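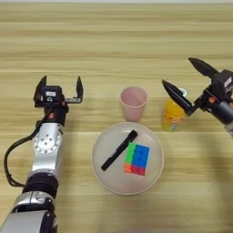 Household objects on a light wooden tabletop.

Search this site Enter keyword Go

Avilell to replace mixed recycling bin with two-stream collection

July 2021
By Ritu Pant

Households in Avilell will sort their recycling into two streams from February, under a revised collection contract approved by the district council. Paper and card will go into the existing bin. Plastic bottles, pots, tubs, cans and cartons will go into a second, smaller container to be supplied by the contractor, Indden. Glass remains a separate bring-bank service and is not affected.

The change follows a review of loads delivered to the Botari sorting plant. According to the council's report, paper collected in the mixed bins was often rejected by mills on moisture and residue grounds, most of it liquid from part-full drink containers and food trays. Rejected paper is sent for energy recovery at the council's cost. The report puts this cost at £85 a tonne, against a small income for paper that meets the mill specification.

Deepak Sachdeva, the council's waste contracts manager, said the existing arrangement had been designed when the district produced much more newsprint and far fewer plastic containers. "Newsprint tolerates a certain amount of damp and still sells," he said. "The card we collect now is thinner, it is often coated, and it travels in the same vehicle as whatever was left in the bottles."

The new vehicles have a split body, with the larger compartment reserved for paper and card. Indden will run 14 of them from its depot on the Botari road – the same number as the present fleet. Each vehicle will empty both containers on one pass, so collection days for most streets will not change. Rounds on the northern side of the district will be redrawn, as the split bodies fill sooner on one side when a street has a high proportion of flats.
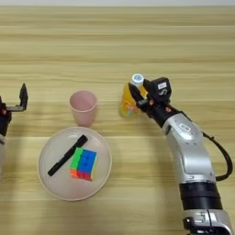 Residents will be asked to empty and rinse containers, squash plastic bottles lengthways and put the caps back on. Loose caps fall through the screens at Botari and are lost with the fines. Labels and sleeves can stay in place. Cartons should be flattened but not folded, as folded cartons are read by the optical sorter as card and end up in the wrong bale.

Flats with shared bin stores will be handled separately. Alcides Quispe, operations planner at Indden, said the company would survey each store before delivering containers, and that some would need a wider doorway or a dropped kerb. Stores that cannot take a second container will stay on mixed collection until alternative provision is agreed with the managing agent. No end date has been set for those sites.

A trial on the Agarwal estate last winter covered 200 households. Rejection of paper loads fell over the period, though the council's report notes that the estate is made up mainly of houses with their own front gardens and may not represent the district as a whole. Complaints during the trial were chiefly about the lid of the second container, which did not stay shut in high wind. Indden has since specified a heavier lid with a catch.

Councillor Gerardo Barredo, who voted against the contract, said the cost of the new containers should have been published alongside the projected savings. The council said the figure was commercially sensitive until the supply order had been placed and would appear in the next quarterly spending return.

The contract also alters the arrangements for missed collections. Reports must now be made by the end of the second working day, by telephone or through the council website, and Indden will have the same period in which to return. Bins found to hold the wrong material will be tagged and left – a practice suspended last year – with a card explaining which items need to be removed.

Leaflets with a calendar for each street will be delivered with the new containers. Residents who need help moving a container to the kerb, and who are already registered for an assisted collection, do not have to apply again.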